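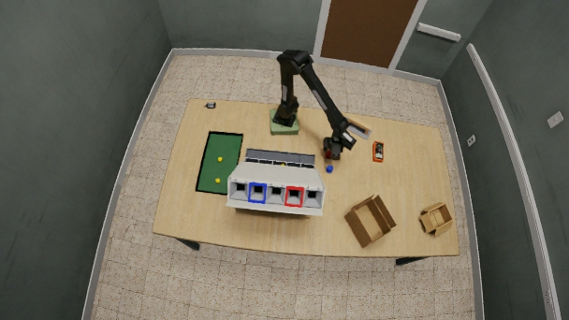
Ticket 1076
Subject: Bookings for one room show up twice, one hour apart, after calendar sync
Product: Otent Rooms, hosted
Site: Tedau, ground floor
Opened by: Annelore Strobel
Priority: Normal
Status: Closed

Original report

We use Otent for all room bookings at the Tedau site and sync it to our shared office calendar. Up to last month this worked. Now every booking for the Nedelcu Room appears twice in the office calendar, once at the correct time and once an hour later. The other rooms are fine. In Otent itself each booking shows only once, at the correct time.

The extra entries block the room for people who book from the calendar side. On Otent's own page the slot looks free, so we have had two groups turn up for the same hour.

What I tried before writing:
Deleted one of the extra entries by hand. It came back at the next sync.
Signed out and back in on the sync account.
Turned sync off and on again for that room. After this there were more extras than before, so I stopped.

I have a list of 42 extra entries if you need it.
Annelore

Reply from support

Hi Annelore,
Thanks for the detail. Please leave sync off for the Nedelcu Room until we have looked at it. The other rooms can stay on.

Could you send us the following:
The time zone set for the site, under Site, General.
The time zone set for the room, under Room, Advanced. This one is often blank, and blank is fine.
The full room record, copied as text.
The sync log for the room. Use Download log, as the preview on the page only holds the newest lines.

Reply from Annelore

The site time zone is correct. The room time zone isn't blank. It is set to a zone one hour off from ours. I don't know who set it. I haven't changed it yet in case you want to see it first.

The log is attached. It stops at exactly 3000 lines, and I don't know if that is normal.

The room record, copied from the page:

Name: Nedelcu Room
Old name: Back Room
Floor: Ground
Booking length: 30 minutes minimum, no maximum
Approval: Not needed
Furniture: One long wooden table, light top
Flooring: Tile
Power: Outlet on the wall, low down, on the same wall as the light switch
Door: Brown wood, white frame, grab bar on the wall beside it
Notes: Please push chairs back after use

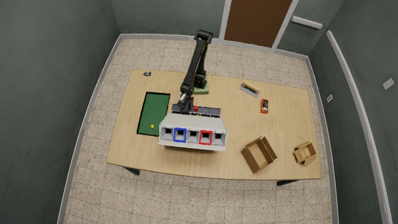
Findings

The log limit is normal. The download is capped at 3000 lines and older lines are dropped. There was enough in it to see the problem.

The room is linked to the office calendar twice. The first link was made under the old name, Back Room, and uses the site time zone. The second was made when the room was renamed and uses the room time zone. Each link writes its own copy of every booking. The two copies have different start times, so the duplicate check treats them as separate bookings and keeps both.

This also explains why the entries came back after you deleted them. The second link saw that its copy was missing and wrote it again. Turning sync off and on made both links do a full rewrite, and the old copies weren't cleared first.

The wrong time zone by itself would have moved the bookings. The double link by itself would have been caught by the duplicate check. You had both.

Steps to fix

1. Keep sync off for the room.
2. Go to Room, Advanced and clear the time zone field. Save. The field should show "Same as site."
3. Go to Room, Links. You should see two lines for the office calendar. Remove the one labeled Nedelcu Room. Keep the one labeled Back Room, which holds your booking history.
4. Rename the remaining link if you like. The label has no effect on sync.
5. In the office calendar, filter by the sync account and delete the extra entries. Leave anything a person added by hand.
6. Turn sync on and wait for one full cycle, about 15 minutes.
7. Make a test booking, check that it appears once, then cancel it and check that it goes away.

Reply from Annelore

Steps 1 to 4 went as written. In step 5 the filter didn't show everything. Some of the extra entries are listed under Grerneo, which was the name of our old sync account. Can I delete those too? I would like to be sure before I do.

Reply from support

Yes, as long as the Grerneo account is no longer in use for anything else. Check under Site, Accounts. If it says Inactive, its entries can go. Please export the calendar first so that you have a copy.

Reply from Annelore

It says Inactive. I exported the calendar, deleted those entries and the rest, and turned sync back on. The test booking showed up once, at the right time, and was gone after I canceled it. I made a second test from the calendar side and that one reached Otent correctly too.

One request. When a room is renamed, the page offers a button that says "Link calendar" even if the room already has a link. I think that is how we got the second one. A warning there would help.

Closing note

Cause: second calendar link added after a rename, together with a wrong room time zone.
Fix: link removed, time zone cleared, old entries deleted by the customer.
Follow-up: warning on the Link calendar button passed to the product team as a feature request. No date set.
Reopen by replying to this ticket if the duplicates return.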